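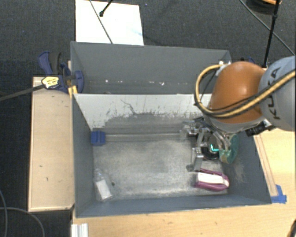

Two gray bins at a workstation, one behind the other.

Trenen Publishes Revised Specification for Reusable Shipping Containers

Version 4 sets new limits for wall deflection, stacking load and label adhesion; comment period open through February

11/28/25 – Trenen, a supplier of rental and pooled containers for parts distribution, today published Version 4 of its specification for reusable open-top containers. The document replaces Version 3 for all new orders. Containers already in the rental pool may stay in service under Version 3 until they are retired or fail inspection.

The specification covers straight-wall and nesting containers used to move parts between suppliers, distribution centers and assembly plants. It does not cover folding containers, lidded totes or containers approved for direct food contact. A separate document for folding containers is in draft.

Basis for the revision

Trenen reviewed 3,191 inspection records from its wash and repair depots before drafting the new text. Of these, 2,534 recorded no defect or a cosmetic defect only. The remaining records were sorted by location and type of damage. Cracks at the corner radius and permanent bowing of the long wall were the two most frequent entries. Label residue was logged separately and was not treated as damage.

"Version 3 tested the base hard and the walls very little," said Florêncio Correia, head of container engineering at Trenen. "The depot records show the base holding up well. The long wall bows after repeated stacking in a warm trailer, and a bowed wall will not seat in the container below it. The new limits are written for that condition."

Principal changes

Wall deflection. The long wall is now measured at mid-span under load, after conditioning at raised temperature. Version 3 measured deflection at room temperature only. The test load is applied for the full hold period and the reading is taken before the load is removed. A second reading is taken after recovery. Both values must be reported.

Stacking load. The static stacking test is carried out on a column of loaded containers on a flat steel plate. The column may no longer be braced during the test. Where a container is sold in more than one height, each height must be tested.

Corner radius. The minimum inside radius at the vertical corners has been increased. Suppliers with existing molds may apply for a waiver if their containers pass the drop test at low temperature with no visible crack.

Drain holes. Drain holes are now optional. If present, they must be placed outside the conveyor contact area and must not reduce the thickness of the adjoining ribs.

Label area. Each container must have a smooth label panel on one long wall and one short wall. Adhesion is tested after wash cycles with the detergent concentration stated in Annex C. Labels must peel away in one piece when removed by hand.

Color. Color is no longer controlled, except that the pigment used must not interfere with barcode reading. The earlier table of approved grays and blues has been deleted.

Identification. The mold number, cavity number, material code and month of manufacture must be molded into the underside of the base. Inkjet marking is not accepted as a substitute.

Testing and approval

Type approval testing will be done by Hestar, which also carried out the trial series for the revision. Hestar tested 274 containers from existing stock. Samples were taken from new production, from the pool after one year or more of service, and from the repair line.

"The spread among used containers was wider than among new ones, as expected," said Svatopluk Vlček, test manager at Hestar. "Most of the variation came from storage history. Units kept outdoors showed more loss of stiffness than units of the same age kept under cover. We recommended a weathering step for any container that will be stored in open yards, and that step is now in Annex B."

Suppliers must submit 64 containers from a single production run for type approval. The run must use the same resin grade and regrind content as normal production. A change of resin supplier, regrind content or mold requires a new submission. A change of pigment requires the label adhesion and barcode tests only.

Test reports remain valid for as long as the design, mold and material are unchanged. Trenen may draw samples from incoming deliveries at any time and repeat any test in the specification.

Effect on customers

Customers renting from the pool do not need to take any action. Outer dimensions, base footprint and stacking interface are unchanged. Version 3 and Version 4 containers of the same footprint can be stacked together, up to the lower of the two rated loads.

Customers that own their containers and use Trenen for washing and repair will receive inspection reports in the new format. The report adds one line for long wall deflection. Containers above the limit will be set aside and held for the customer's instructions.

Bergeron, which uses pooled containers for the supply of machined and cast parts, took part in the review and will receive the first deliveries under Version 4.

"Our main concern was the footprint, and it has been kept," said Réjean Gill, packaging manager at Bergeron. "Our dunnage fits as it did before. The larger corner radius required a small trim on two foam inserts and nothing else."

Comment period

Written comments on Version 4 will be accepted through the end of February. Comments should cite the clause number and include proposed wording where possible. Comments on Annex B should include the storage conditions and service life on which they are based. Trenen will publish its responses together with any corrections. Editorial corrections will be issued without a change of version number.

Copies of the specification can be requested at no charge from the Trenen document desk. The test fixture drawings in Annex D are supplied separately as a drawing set.

About Trenen

Trenen rents, washes, inspects and repairs reusable containers and pallets for manufacturers and parts distributors. Its services include pool management, damage reporting and resin recovery from retired containers.

About Hestar

Hestar is a test laboratory for transport packaging. Its work covers compression, drop, vibration and climate testing.

Press contact
Carter Doucette
Communications, Trenen

Technical contact
Florêncio Correia
Container Engineering, Trenen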